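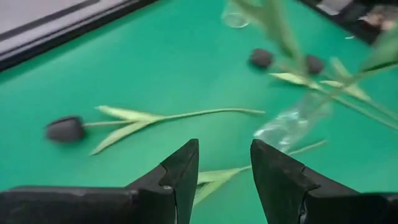

Wanetti 的开放日，我去了。十一月，下雨，Gingate 这个地方除了仓库还是仓库，公交一小时一班。慢慢发，想到哪写到哪。

1/ 先说怎么报上名的。报名表有一栏“您希望从本次活动中获得什么”，必填。我写“午饭”。审核通过了。

2/ 地点在 Warkamgate 园区最里面那栋。门卫问我找谁，我说看机器人，他说哪家的机器人。原来这一排楼里做机器人的有好几家，他指路的口气跟指厕所一样熟练。

3/ 签到台发胸牌，要自己写名字和单位。我单位那格空着，签到的小姑娘很体贴地替我写了“其他”。于是我一上午的身份就是“其他”，有两个人还认真地念了出来，问我“其他”是做哪个方向的。

4/ 开场是 Jaxon Chisholm，市场那边的，讲了35分钟。内容我概括一下：人口在变老，仓库在变大，手是很难做的东西。最后一条我同意，前两条他用了三十来页幻灯片。

5/ 他还放了一段宣传片，配乐很雄壮，机械臂在落日前面缓缓抬起来。我旁边的大叔小声问，它在户外干嘛。没有下文，片子里它抬起来就结束了。

6/ 然后分组参观。我被分到蓝组，蓝组先看 Carretero。名字听着像跑车，是一台自己会走的推料车，见人就停。那天人多，所以它基本上一直停着。

7/ 讲解员说这体现了安全性。确实非常安全，我们全组绕着它走了一圈，它一动没动，像个在婚宴上等人来敬酒的长辈。

8/ 第二站才是我真正想说的：插花。

9/ 对，插花。一张绿台面，几枝假郁金香，一只透明的塑料花瓶，一条机械臂，手腕底下两根黑手指。任务是把花放进瓶子里。我奶奶能一边打电话一边干完的事。

10/ 花苞黑得发紫。我问负责这一站的工程师 Stojan Angelovski，为什么选这个颜色。他说网上下单的时候照片里是紫的，到货就这样了，反正绿台面上看得很清楚。全场最诚恳的一段技术说明。

11/ Stojan 这个人我很喜欢。他讲话没有一句是能印在易拉宝上的。有人问成功率，他说要看你管什么叫成功。那人说就是插进去。他说插进去以后站没站住呢？那人不说话了。

12/ 他解释了一下为什么难。我尽量转述，错了算我的。

花茎细，叶子又长又软，散开来互相挡着。你从上面看是一枝花，手指下去的时候夹到的可能是隔壁那枝的叶子。花头一头沉，夹的位置偏一点，提起来整枝就转，跟你拿筷子夹一根带头的豆芽差不多。

13/ 还有瓶子。瓶子是透明的，透明的东西对摄像头来说就是一堆反光，瓶身后面是什么颜色，它就像什么颜色。我说这我理解，我家玻璃门上有我额头的印子。

14/ 好，开始演示。大家举起手机。

15/ 机械臂下去，两根手指张着，停在台面上方。停了很久。后排有个小孩问它是不是睡着了。Stojan 说它在想。小孩说想什么。Stojan 说，想哪枝是哪枝。

16/ 然后它夹了一片叶子。

17/ 它对这片叶子是真有信心。动作平稳，路线漂亮，整枝花倒吊着晃晃悠悠到了瓶口上方，然后花头磕在瓶沿上，瓶子很礼貌地倒了。

18/ 全场“哦——”了一声。那种声音我上次听到，是在亲戚家的小孩表演魔术的时候。

19/ Stojan 伸手想扶瓶子，又把手缩回去了，说等一下，看它自己怎么办。这句话之后的几分钟，是我这一天最投入的几分钟。

20/ 它先把手抬高，像人往后退一步看看自己闯了什么祸。再下来，凑近，碰了一下瓶身。瓶子滚了。它追。瓶子又滚了一点。它又追。有人开始笑，我也笑了，笑完有点心虚，因为我早上在公交站追过自己的帽子，流程一模一样。

21/ 最后瓶子被一枝花的叶子卡住了，停下来，它才夹住瓶口提了起来。瓶子立起来的时候鼓掌声比 Jaxon 讲完时响得多。Jaxon 就站在门口，也在鼓掌，鼓得很职业。

22/ 花呢？花一枝都没进去。没人在意了。

23/ 第二轮好一些，进去了一枝。第三轮又进去一枝，顺手把第一枝带了出来。按净值算，大家还停在原地。

24/ 我问他们平时怎么教它。Stojan 说就是人拿着遥控的把手一遍遍地做，做给它看，做得多了它就学个大概。负责做的人是他和两个同事，轮班。他说有一周他们做了100遍，那一周结束他女朋友过生日，他买的是巧克力。

25/ 我问人遥控的时候会不会也碰倒瓶子。他说当然会，碰倒的也留着，不然它不知道倒了以后该干嘛。我想了想刚才它追瓶子的样子，很想知道那是跟他们三个里的谁学的。没好意思问。

26/ 自由体验环节，观众可以上手遥控。排队，每人5分钟。我前面那位穿冲锋衣的先生全程在给自己解说：“好，我现在靠近目标，好，我现在稍微往左。”他往右了。

27/ 轮到我。先说手感：把手比想象的轻，你手腕转它也转，慢半拍。这半拍很要命。你觉得还没到，再往前送一点，它到了，然后又收到你后送的那一点。

28/ 我的策略是从茎的末端夹，离叶子远远的，自以为很聪明。夹是夹住了，提起来花头直接坠下去，叶子糊在手指上，我什么也看不见。我在屏幕上看到的就是一片绿，台面是绿的，叶子也是绿的，只是淡一点。

29/ 我说你们为什么要用绿台面配绿叶子啊。Stojan 说，家里的桌子也不会为了它换颜色。我说谁家桌子是绿的。他想了一下，说台球厅。

30/ 最后我放进去了零枝。瓶子没倒，我对这一点很自豪，跟后面排队的人讲了，后面的人说恭喜，语气和 Jaxon 鼓掌差不多。

31/ 那个问机器人是不是睡着了的小孩，六岁，排在我后头第三个，上去直接夹住花头下面那一小截，插进去了，一次。他妈妈在旁边说慢点慢点，还没说完第二个“慢点”他就弄好了。

32/ Stojan 问他愿不愿意来上班。小孩问有没有午饭。我觉得我们在报名表上填的应该是同一句话。

33/ 说到午饭。三明治，鸡蛋的和鸡蛋芥末的。咖啡要自己按机器，咖啡机当天坏了，上面贴了张纸“请使用楼下的咖啡机”。一栋楼的机器人工程师，没有一个人愿意碰它，我完全理解。

34/ 饭桌上聊到这玩意儿到底要卖给谁。冲锋衣先生坚信是花店。Jaxon 端着盘子过来说，插花只是一个展示灵巧操作的场景，后面可以迁移到线束、软管、各种又长又软的东西。冲锋衣先生听完点点头，说，所以是花店。

35/ 我自己的感受有点复杂。来之前看过太多剪得很利落的视频，一刀一刀全是成功，看完的感觉是明年就该把我辞了。站在旁边看它没剪过的二十分钟，我放松了不少，同时也更佩服做这个的人。每天对着一只透明瓶子，倒了，扶起来，再来。

36/ 下午还有一场圆桌，题目叫“共生：人机协作新纪元”。我坐了第6排，睡了一会儿，醒来新纪元还没到。主持人问台上几位，家里有没有用自己公司的产品，有一位说他家有扫地机，别人家的牌子。

37/ 散场前我又溜回插花那一站。人走得差不多了，Stojan 在遥控它收拾台面，一枝一枝往旁边拨。我说你用手收不是更快吗。他说快，但是这样也算一遍。

38/ 纪念品是一个帆布袋，里面有一支笔、一本 Wanetti 的册子，还有一张反馈表。反馈表问“本次活动中给您印象最深的环节”，选项有主旨演讲、展厅参观、圆桌论坛、其他。

我勾了“其他”，顺便把胸牌还了。

39/ 有人在评论里问下次什么时候开放。不知道，他们说看官网。想去的话带伞，提前查公交，末班车比散场早十五分钟，我是走到主路上才打到车的。

40/ 补一条：刚翻包发现那支笔不出水。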